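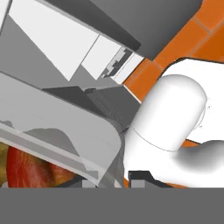
Page last updated: December, 4:15 pm

Hi! I run the Faulkner supper choir and I'm looking for altos and basses for our spring concerts in Sturkgate. We're 23 singers right now, mostly beginners (me included, once upon a time), and we'd love 8 more. You don't need to read music – I'll send you practice tracks. 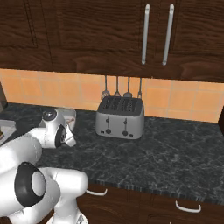
Rehearsals start at 7 pm at the Cleven Street hall, and we usually stop for soup halfway through, so come hungry! There's no audition and no fee, though I do ask you to make both concerts if you can. Want in? Drop a note in box 611 at the hall with your phone number and I'll call you back.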